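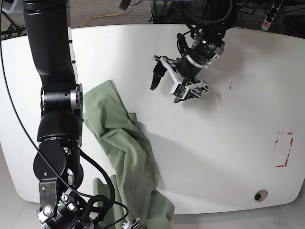

Inmaculada Vidal wrote after the last post to ask why I still read the manual rain gauge every morning when the electronic one records by the minute, and whether the two columns in my spreadsheet should not be averaged into one.

I don't average them, and the short answer is that they measure different things over different days. The long answer takes some arithmetic.

The manual gauge is the plain kind with a 4-inch opening. A funnel drops the catch into a narrow inner tube, which magnifies the depth ten times, so a hundredth of an inch can be read by eye. The inner tube holds one inch. Anything past that spills into the outer cylinder and gets poured back through the funnel and measured in turns. There are no moving parts and nothing to calibrate, although the tube does need to be vertical. Mine had drifted off plumb at some point because the post had heaved. I can't say how long that lasted.

The electronic one is a tipping bucket wired to a Kolent console. Rain fills one side of a small seesaw, the seesaw drops, a magnet passes a reed switch, and the console logs 0.01 inch. Two errors are built in. At high rates, water keeps running into the full side while the bucket is on its way over, and that water is not counted. At very low rates, a side can sit part full for hours and evaporate before it tips. The first error shows up in thunderstorms and the second in drizzle, and they both read low.

Then there is the day boundary. I read the manual gauge at 7 a.m. and the console totals from midnight to midnight. A storm from 2 to 6 a.m. lands on the same calendar date in both columns. A storm from noon to 4 p.m. does not, because by my convention the manual reading gets the date of the morning I take it. Averaging the two columns row by row would smear one afternoon storm over two dates at half strength. I made that mistake in the first version of the sheet, and Liam Dolan was kind enough to point it out in a comment.

So before comparing anything, I rebuild the electronic total from the minute log using a 7-to-7 day. The log is exported through Nimine, which writes local time with no offset. Every spring that produces a missing hour and every fall a doubled one. I now keep the console on standard time all year and leave it alone.

As of 15 March 2025 the manual record has 3,798 daily readings. After the rebuild, 118 of them still disagree with the electronic total by more than five hundredths. I went through them by hand over the winter. They sort out as follows.

Snow and ice make up the largest group. The tipping bucket isn't heated, so it reports a snowfall when the funnel thaws, sometimes days later and often short. For snow I take the funnel and inner tube off the manual gauge, bring the outer cylinder inside, melt the catch, and pour it through the tube. Those days I keep the manual value and flag the other.

Next comes heavy rain. The worst storm in the record had the bucket reading 20 percent under the tube, and the error grew with intensity in the way you would expect. I have not applied a rate correction to the old data. The curve I fitted leans on very few storms, and I would sooner have a known error in the file than a guess.

After that it is mostly debris. A spider web under the screen, maple seeds, one wasp. A partly blocked funnel has a clear signature in the minute log: evenly spaced tips that go on long after the rain has stopped.

The remainder are my own misreadings. The usual one is a whole tenth, from counting up from the wrong mark. I leave the written number in the notebook and put the correction in a separate column with my initials.

Deirdre Gilmartin asked in the same thread how I check the bucket. One inch of rain over a 4-inch circle is 206 milliliters, but that figure only works for a 4-inch funnel, and the bucket's funnel is larger. Measure your own opening, work out the volume for one inch, and let it drip through slowly. An hour is a good pace. You want 100 tips. If you pour it in over a minute you are testing the high-rate error and nothing else. Mine gave 97 last time. I turned the stop screws down a little on both sides and it gave 99, and I stopped there.

Next job is moving the post. The hedge on the west side has grown to the point where it is closer than twice its own height, and I'd like an overlap period at both spots before I commit to the new one.

Weather Notes > Sisbridge Station > Rainfall > Two Gauges, Two Columns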